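Jondesa Extends Replacement Parts Program to Discontinued Sewing and Knitting Machines

3rd January – Jondesa, a supplier of replacement parts for household appliances, has extended its parts program to cover 256 models of sewing and knitting machines that are no longer supported by their original makers. Orders open to repair shops today and to private customers in June.

The program supplies gears, bushings, cams and tension springs made to the dimensions of the original parts. The first catalog lists 1112 part numbers, of which 534 are gears.

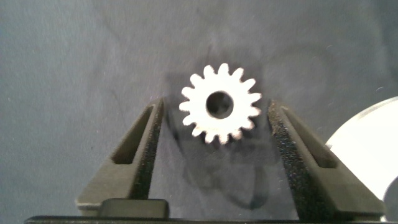
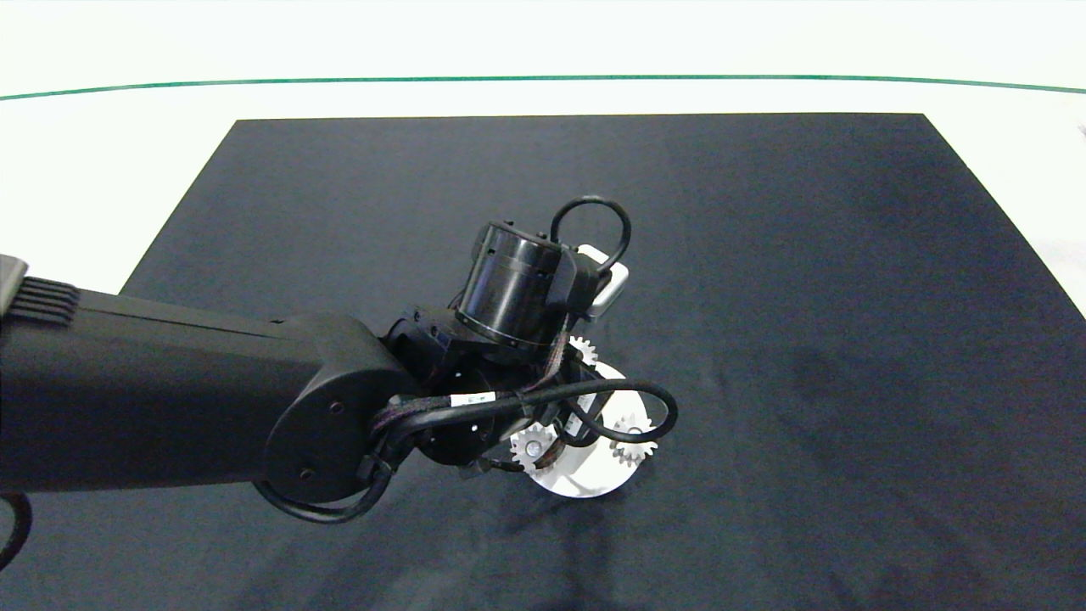

Scope of the program

The new catalog is limited to mechanical parts. Motors, foot controls, circuit boards and wiring are not included. Each part number is tied to one or more machine models, and the listing states the bore diameter, outside diameter, face width and number of teeth where these apply. A part that fits several machines under different original numbers is listed once, with all the original numbers shown beside it.

Gears are offered in steel, brass or molded nylon, depending on the machine. Where the original maker used a nylon gear as the part meant to fail first in a jam, Jondesa supplies nylon as well. A metal gear in that position would pass the load on to the hook shaft or the main shaft, and both are harder to replace.

"Shops ask us for metal in every position, and in most positions they can have it," said Hacer Aksoy, head of parts engineering at Jondesa. "On the hook drive we stay with the original choice. The gear takes an evening to change. A bent shaft usually means the machine is scrapped."

Measurement and production

Dimensions were taken from unused original parts where these could be found, and from worn parts where they could not. For worn gears, tooth form was worked out from the mating gear and the distance between shafts. Every listing shows which method was used, under the heading "Source."

Production of metal gears is handled by Plekeck, which cuts the blanks, hobs the teeth and deburrs the finished parts. Molded parts come from Alcaraz. Both firms ship to the Jondesa warehouse, where parts are checked against the drawing before packing. Bore diameter is checked on every gear. Tooth form and runout are checked by sample from each batch.

Set screws are packed with any gear that needs them. Grease is not supplied, but the fitting sheet names the grade to use.

Ordering

Repair shops with an existing Jondesa account can order from the new catalog without further registration. Shops without an account need to send a business registration number and a delivery address. The smallest order is 5 parts, which may be of different part numbers. No minimum will apply to private customers.

Parts can be searched by machine model, by original part number or by measurement. The measurement search is intended for machines with a missing or unreadable model plate. It needs at least the bore diameter, the outside diameter and the tooth count.

Unused parts may be returned in the original bag. Parts that have been fitted can be returned only if they differ from the listed dimensions.

Fitting sheets

A fitting sheet is supplied for each gear and cam. The sheets were written by Lensa Fikre, who manages technical documents at Jondesa, and cover removal of the old part, cleaning of the shaft, alignment and timing. They assume that the reader has the service manual for the machine – they do not replace it. Sheets are in English at launch, with Spanish and Turkish versions planned.

"Most of the questions we get are about timing," said Fikre. "The sheet gives the needle position and the hook position at which the set screw is tightened, and it gives them in the same order for every machine."

Related products

The Emata line of hand tools, also sold by Jondesa, now includes a gear puller for small shafts and a set of short hex keys. Both can be ordered together with parts and count toward the minimum order.

About Jondesa

Jondesa supplies mechanical replacement parts for household machines to repair shops and private customers. Its other catalogs cover food mixers, floor fans and typewriters.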